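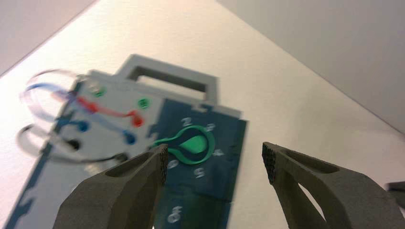
Coming in over the green dial, fingers wide open. Wrist cam.

Sunday again so its gripper time. Quick one, kettle's on.

Finally got the Veres fingers to compare with the Kallow pair I've been moaning about since May. Same arm, same Binero controller, same wrist camera. Kallow first. 60 goes at the dial, grab and turn one step, and it managed 52. Not bad! But the misses were all the same miss, round end of the pointer slipping out sideways. Smooth rubber, shiny plastic, what did I expect.

Veres ones have a textured pad at the tip and you can feel the diference with your thumb. Haven't done the full 60 yet. Will do. Things so far:

Fat fingers. The left one sits right over the 6, so forget reading the numbers off the wrist camera on the way in. Might need a second camera up high, ugh, more cables.

Speed. Had it at 300 in the Binero settings and the picture smears on approach. Slower is better, obviously.

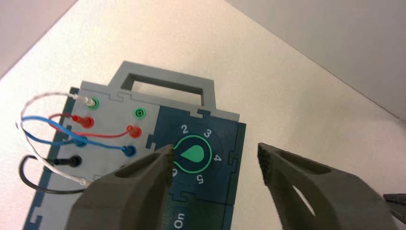
Left fingertip over the end of the pointer, right one out past the edge of the blue panel.

Patch leads worry me more than the dial. They loop all over the left side and that left finger comes down right on top of them. Imre Somogyi reckons come in from the other side, rotate the wrist and be done. Probably right. Anoying.

Greravus grippers also on the list but have you seen the price. No.

Proper numbers next time, if I get the 2 spare evenings. Tea.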